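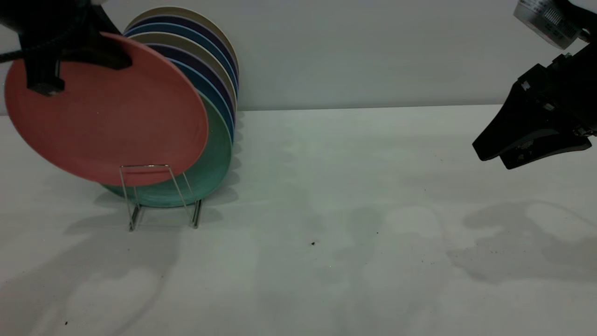
The pink plate at the rack, left arm holding it

Left gripper drops plates at the rack after a protective stop

Posted by Sandra Inskip, 2026-02-05

We have two arms loading plates into a small wire rack. The left arm does the plates and the right one waits over the table. For the past fortnight the left gripper has been opening by itself when the cell comes out of a protective stop. If it is holding a plate at the time, the plate goes. We have lost two so far, and one of them landed on the floor where I had been standing a minute earlier.

The log shows fault 3561 on the left gripper each time, then nothing until the restart. Grip force is set the same as it was in October, when this never happened. The only change I know of is the new Allbridge controller. Is it the gripper, or something in the restart?

Orkska
Try turning the force up. Ours slipped all the time until we did that.

Flullmont
Turning the force up won't help if the jaws are being told to open. Look at the start of your program. A lot of people put a "gripper open" line there to get to a known state, and if your new controller restarts from the top after a stop, it will run that line with a plate still in the jaws. Ours waited nearly 800 milliseconds and then let go, so it looked like a slip.

Make the restart check whether the gripper is holding something before it moves. If it is, stop and ask the operator. Also check what the gripper does when it loses power – some hold, some relax. Until you have sorted it, keep people outside the guard during a restart and clear any held plate by the lock-out procedure, not by reaching in.

Amin
Same as Flullmont said. I would check the cable on that gripper too, where it bends behind the body. We had a worn one that dropped the signal only at certain angles, and it took us ages to find. Write down the arm position the next time the fault comes up and see if it matches the last one.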